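Filed under: Kitchen & Tableware > Care and Repair

We use cookies to keep you signed in. Accept all | Manage settings

**vadia_148**
Glaze on my Arruda stoneware has gone grey where the knives land. Two years of daily use. Is it worn through?

**G. Torres**
Probably metal transfer. Steel is softer than most glazes, so it leaves a deposit. Oxalic acid cleaner, soft cloth, rinse well. 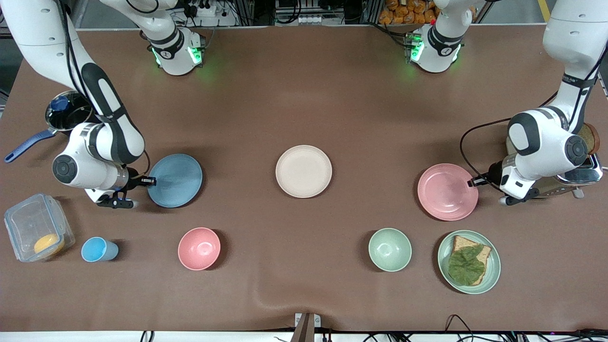
Matt glazes mark sooner than gloss as the surface is rougher. If a fingernail catches in the line, it is a scratch and cleaning will not shift it.

**sisley**
Disagree on the acid. It dulled three of my coloured plates. Bicarbonate paste first.

**G. Torres**
Bicarb is mild, fair enough – but it is still an abrasive. How long did you leave the acid on?

**sisley**
Overnight.

**G. Torres**
The tub says one minute.

**vadia_148**
Paste took off most of it. Two lines left, and my nail catches in both.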